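Notes for the breathing and sleep talk, Uldale village hall, 1 May 2024

(Slow down. Drink some water first. I always gallop through the opening.)

Hello everyone, and thanks for coming out. Before I start, hands up who slept well last night? (Wait for hands. There are never many.) Right, and who had a cup of tea or coffee after four in the afternoon? Yes, me too, so we're all in this together!

I'm not a doctor. I teach breathing and gentle movement, and I've done it long enough to have picked up what helps people and what makes them roll their eyes. If you've got a real problem, if you snore and stop breathing, or your chest hurts, or you're so tired you're nodding off at the wheel, please go and see your GP. I mean it. I'll be here next month and breathing exercises will still be free.

How I got into it. I was a dreadful sleeper, the sort who lies there doing sums about how many hours are left. One December I was awake at 4 every single morning, and I tried the lot: lavender, magnesium, a herbal tea called Kaneo that tasted of hay, a very expensive pillow. (Pillow story if they're laughing. Skip if the room's cold.) The tea was nice enough once I'd put honey in it, but I was still awake. Then a woman on the bus told me to breathe out for longer than I breathed in, and I thought, well, that's daft, and went home and did it.

And it helped! Not that first night, I'll be fair, it took a couple of weeks. I still have bad nights, but I don't lie there fighting with them any more.

So let's have a go. Shoes off if you like.

Sit back in the chair with both feet on the floor. One hand on your belly. Breathe in through your nose while you count to four, and let it go through your mouth while you count to six. Don't force it. If six is too long, do five. (Do this with them for two minutes. DON'T TALK over it, I always talk over it.)

How was that? Anybody dizzy? If you are, you're breathing too hard, so make it smaller and softer. Some people feel nothing at all and some people yawn their heads off, and I'm very happy with a yawn.

Next, the bit about old remedies. I get asked about acupressure at every talk. There's a spot on the inside of the wrist that lots of people press for a queasy tummy, and I press it on boats. I can't swear to you that it works. It gives my hands a job and I haven't been sick on the Skitetti ferry yet, though it was flat calm both times. What I would say is that anything you swallow is a different matter from anything you press or rub. Herbs can get mixed up with tablets. St John's wort is the one I always mention, it doesn't get on with a lot of medicines, the pill included. Take the box to the pharmacist and ask. It costs nothing and they're usually glad you did.

(Next slide. Leave it up while I find my place.) 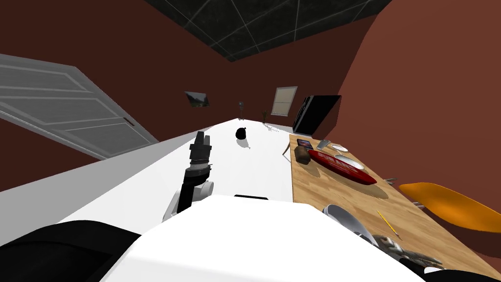 Slide 5: Evenings, and winding down

Evenings, then. I used to go at full tilt until bedtime and then expect my body to switch off like a lamp. Now I've got a sort of slope. Big light off after supper, phone in the hall, ten minutes of shoulder rolls, then the breathing. I write tomorrow's jobs on a bit of paper so that I'm not carrying them up to bed with me. My oldest pupil is over 70 and she does hers with the radio on low, and good for her. Find your own slope.

If you wake in the night, try not to look at the clock. If you're still wide awake and getting cross, get up, sit somewhere dim, read something dull (I've a Lammers seed catalogue that does the trick) and go back when you're sleepy.

Questions now. (Repeat each one for the back row. Handouts by the door, sign-up sheet next to the tea urn, chairs stacked before we go.)

Comments

Tried the long out-breath last night and dropped off before the end of my programme. My husband says I snored, but you can't have everything.

Could you put the counting up in bigger print please? I was at the back and couldn't read the handout.

I'd love to hear the pillow story, you skipped it!

Contact | Copyright 2024 | Back to top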